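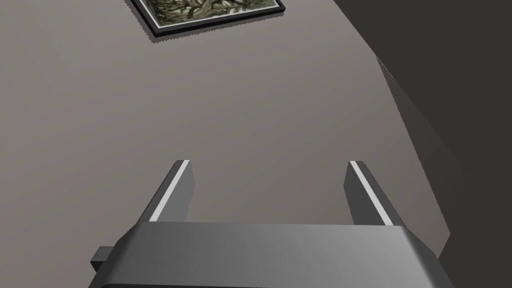

Growing sweet peas from saved seed: will they come true?

Posted August 9, 2019 by Zastisari

My sweet peas have been glorious this summer and I've just noticed the first fat brown pods on the wigwam by the back door. I grew a dark maroon one and a pale lilac one up the same canes. If I save the seed, will I get the same colours next year, or a mixture? Also, do I pick the pods now or leave them until they rattle? I've only ever bought packets before and I'm ridiculously excited about this. We're on heavy clay, if that makes any difference.

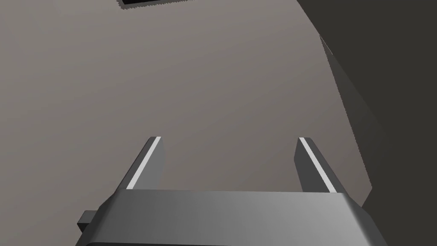 Jureck

Oh, do save them, it's the best bit of the whole year! Sweet peas mostly pollinate themselves before the flower even opens, so maroon should give you maroon and lilac should give you lilac, with the odd surprise if a bee got in early. Leave the pods on until they're pale brown and papery, but don't go away for a week at that point, as they twist open with a crack and fling the seed all over the path (I lost most of mine that way last July). Pick on a dry afternoon, spread them on a tray indoors for a fortnight, then shell them into paper envelopes. Write the colour on the envelope straight away. You think you'll remember and you won't. I got 248 seeds off one row and half the street is growing them now!

One warning: once you let pods form, the plant slows right down on flowers. I keep one or two stems for seed and carry on cutting the rest for the kitchen.

Pacheco

Just sow them in October, mine always come up. Mice like them though. And don't let children eat the seeds, they're poisonous.

Irja Lahtinen

Agree with Jureck on nearly everything, but if your maroon was sold as an F1 or came out of a mixed packet, all bets are off. Mine came from a mix and gave me a streaky pink, which I loved so much I've kept it going ever since. Clay is fine, by the way. Dig in plenty of compost over the winter and they'll romp away. I start mine in cardboard tubes in a cold frame and pinch out the tips when they've got two pairs of leaves. Do come back and tell us what colours you get!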